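Teaching by Demonstration, Handout 3
Avcombe short course in applied automation

Read this before the lab. You will still ask me the questions it answers, but at least we'll both know.

Two ways to show a robot a job

Hand guiding means you take hold of the arm and push it through the motion while it records its own joint positions. It is easy to learn and tiring to do, and you end up standing exactly where the robot's camera would like to look. Good for wiping, inserting, anything where feel matters more than sight.

Teleoperation means you stay out of the way and drive the arm from a controller. The recording then holds what the robot saw and what it was told to do, with none of your elbow in it. The price is that you lose your sense of touch and become, for the first hour or so, a very expensive toddler. Everybody does.

We use Trarnix for recording and the Vollix controllers for driving. The Boyer manual explains the calibration at length. Read the second chapter and skip the first, which is mostly about how good the second one is.

What counts as a demonstration

One episode is one attempt at one task, start pose to end pose. Keep it under 15 seconds if the task allows. Long episodes are usually short episodes with a lot of dithering in the middle, and the policy will learn the dithering faithfully. It has no idea you were thinking.

Each group records 200 episodes. Move the part a little between attempts. If it always starts in the same spot, you have taught the robot a spot.

Flat parts

Flat parts on flat shelves are where confidence goes to die. There is no side to grab, so most people come straight down from above and press. 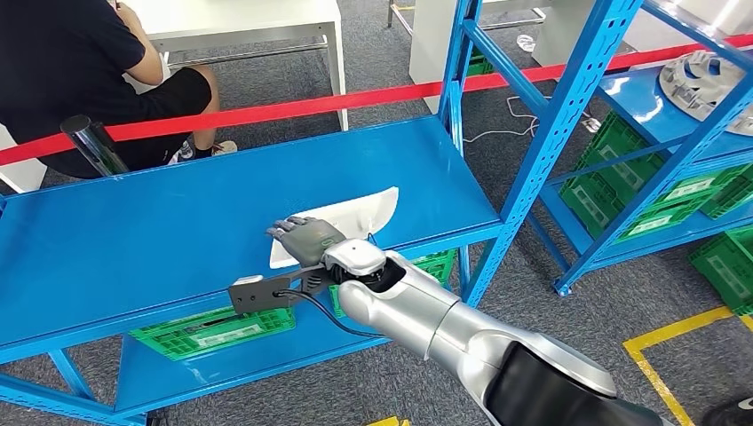

Pressing is fine as a first move, provided you know what the second one is. Slide the part toward an edge until the fingers can get under it, or use a raised rim if it has one. Pick one approach per group and stick to it. A data set that is half sliding and half pinching tends to produce a robot that does a bit of each - usually the wrong bit.

Failed attempts: mark them as failed and keep them. Do not trim the bad part off the end. We can tell.

For next time

Bring your episode log and a short note on the 3 worst attempts, with your best guess at what went wrong. "Lag" is accepted once per group.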